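Table Care and Bookings: Frequently Asked Questions

The following information applies to all white-topped tables in the Padovero shared workrooms. Please read it before submitting a booking request.

How do I reserve a table?
Requests are made through the front office or by email. A single booking may cover up to 4 tables. Bookings for the following May open on July 31, 2019.

What are the dimensions of the large table?
The large table measures 195 cm by 80 cm. Doorways on the ground floor are 1000 mm wide, and tables must be turned on their side when moved between rooms.

May I bring food and drinks?
Water and cold drinks are permitted in plastic cups. Tea, coffee and coloured cordials should be kept to the kitchenette. Please don't leave cups on a table overnight.

How should the surface be cleaned?
Wipe the whole top with a damp microfibre cloth and a small amount of neutral detergent, then dry it. Scouring pads, bleach and solvent sprays must not be used.

Will I be charged for marks?
Light smudges and scuffs are regarded as ordinary wear and attract no fee.

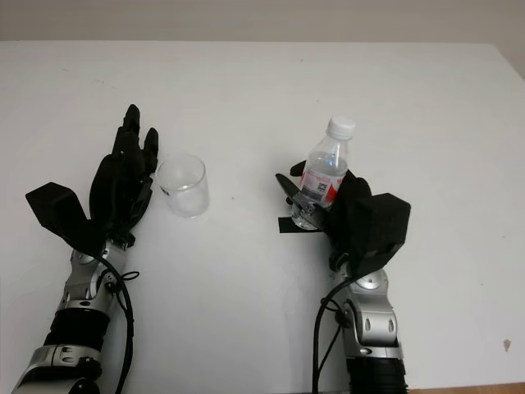 Brownish stains, including those from tea or rust, should be reported on the day they are noticed. A fee applies only where a top has been cut, burned or permanently discoloured during a booking.

What if the table was already marked when I arrived?
Note the position of the mark on the room sheet before you begin. Existing marks recorded in this way will not be attributed to your booking.

Whom do I contact?
Enquiries may be directed to Enikő Bakos, Facilities Office, extension 187.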